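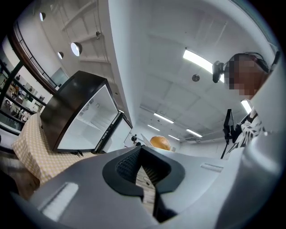

Support at Drevbridge wrote back that the gate calibration on a bulk order is set at the yard, so could I please send the ticket printed on my delivery slip and say which stone I'd picked.

Sure thing! It was the washed river gravel from the Steta pit, ordered through the Fomorik site, 30 bags' worth but loose. The slip says 2,000 pounds. What landed on my driveway was mostly crusher dust with a few pebbles in it, and I'm trying to fill a French drain, so dust is the last thing I want down there.
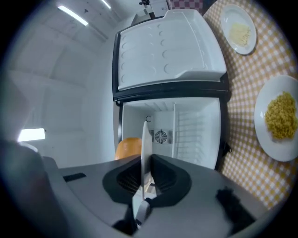 I hosed a bucketful through a window screen and almost 30 percent of it washed straight out as gray mud. Then I tried a second bucket from the other side of the pile – same mud. I've had this gravel once before, back in May, and it was lovely clean stuff.

Things I've checked so far: the product code on the order matches the slip, and the tarp underneath is new, so it isn't picking up dirt from my yard. 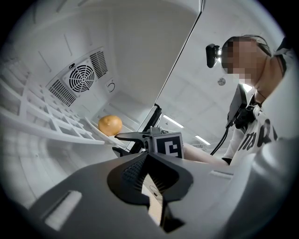 The driver did mention he'd loaded from the Żak bin that morning (I thought that one was only for road base?). If so, can you swap the load?

Update, 2019-12-27: swap approved, pickup and new load booked together. Ticket stays open until I've rinsed 2 buckets of the new stuff.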